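Ticket: Storage basket, dark brown: dye transfer and snagging complaint
Queue: Housewares returns, Roltdale
Product line: Zornura woven rectangular
Opened by: Stuart Tunstall
Assigned to: Hervé Royer
Priority: Normal
Status: Closed, with one open action on the care card

Reported problem

Customer uses the basket on an open shelf for folded linen. Two complaints in one message. First, brown marks on a white pillowcase stored at the bottom of the basket. Second, a pulled thread on a knitted item, blamed on a sharp strand end "somewhere along the edge." Customer had wiped the basket once with a damp cloth before use. No cleaner was used. Customer asks whether the finish is safe for light fabrics and whether the strand ends can be trimmed at home.

Initial notes (Tunstall)

Asked the customer for the batch sticker. Sticker had been removed. Order record points to the January delivery, which came in two lots with the same stock code, so the lot can't be confirmed from paperwork. Pulled a basket of the same line from stock for comparison. 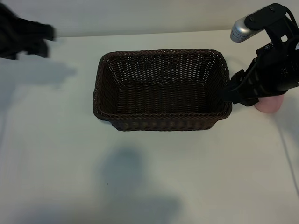
Zornura rectangular, dark brown, tight weave with braided rim.

Construction on this line is over-under weave on floor and walls, finished with a rolled braid at the top. There is no liner in the box. A fabric liner is sold under a separate code and the listing does not mention it, which accounts for a fair share of the questions we get on this line. Anything placed in the basket is in direct contact with the finished strand.

Test 1: dry rub
White cotton cloth, folded to a pad, rubbed along the inside floor and one long wall. 23 strokes each, hand pressure. Result: no color on the cloth from the wall. Faint gray line from the floor, which came off when the cloth was shaken. Recorded as dust.

Test 2: damp rub
Same cloth type, wetted and wrung out. Same two areas. Result: light brown mark from both, slightly stronger from the floor. Mark did not shake off. Mark reduced but did not clear with plain cold water.

Test 3: damp rub after drying
Basket left at room temperature for 4 hours, then Test 2 repeated on the same areas with a fresh cloth. Result: mark present but fainter than the first. Repeated a third time after another 4 hours. Barely visible.

Comment: this matches surplus stain sitting on the strand. It doesn't look like the finish breaking down, as that would give the same mark or a worse one on each pass. If the customer wiped the basket and loaded it before it had fully dried, the pillowcase at the bottom would have picked up the surplus. Customer has since confirmed that linen went in "a few minutes" after wiping.

Test 4: snag check
Nylon stocking pulled over one hand and passed along the rim, both directions, full circuit. Then along the inside walls, top to bottom. Result: one catch on the rim, one on the inside near the floor. The rim catch was a strand end that had worked out from under the braid. Tucked back with a blunt needle. Held on a second pass. The inside catch was a split in a strand, less than a fingernail in length.

Handover note (Tunstall to Royer)

Tests 1 to 4 done on one basket only. Suggest a second from the other lot before replying on the finish. Snag finding is minor but I don't want to tell a customer to cut anything near the rim.

Second round (Royer)

Repeated Tests 2 and 4 on a basket from the second lot. Damp rub gave a mark on the first pass and none that I could see on the second. Stocking circuit of the rim clear in both directions. Inside walls clear.
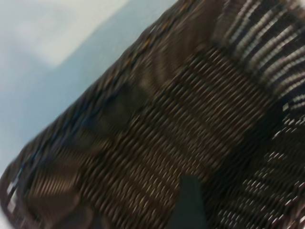
On trimming: agree with Stuart. An end that stands up from a flat wall can be clipped flush with nail scissors. An end coming out of the rim braid should be pushed back under, because the braid depends on those ends staying long enough to be held. Clip one short and the next one along loosens. We had that on an earlier return from this line where the customer had gone around the whole rim with scissors, and the braid opened on one short side within a few weeks.

Sent a query to Siregar, who handle the finishing, asking whether the stain is sealed before packing. Reply received: a clear coat is applied by spray to the outside and rim, with overspray only on the inside. That fits the results. The inside floor gets the least coat and gave the strongest mark.

Workaround given to customer

1. Empty the basket. Wipe the inside with a damp white cloth, wrung out well.
2. Let it dry in open air for 4 hours. No radiator or direct sun.
3. Repeat until the cloth comes away clean. Two or three passes in our tests.
4. Leave overnight before loading.
5. For white or pale fabric, use a liner or a folded towel on the floor of the basket.
6. Tuck rim ends back with a blunt needle. Do not cut them.

Pillowcase: advised cold soak with ordinary detergent, no hot wash and no dryer until the mark has gone. Zevum liner sent free of charge under the goodwill code.

Customer reply, Sunday: mark on pillowcase "nearly out" after one soak, liner received, no refund wanted. Second soak planned.

Resolution

Cause 1: surplus stain on inside surfaces, moved by moisture.
Cause 2: loose strand end, normal variation for hand weaving, fixable at home.
No stock hold on either lot.

Open action: care card currently says "wipe clean with damp cloth" and nothing about drying time. Royer to send revised wording to print with the next run of 300. Listing text to mention the liner code. Tunstall to check that the change reaches both stock lots.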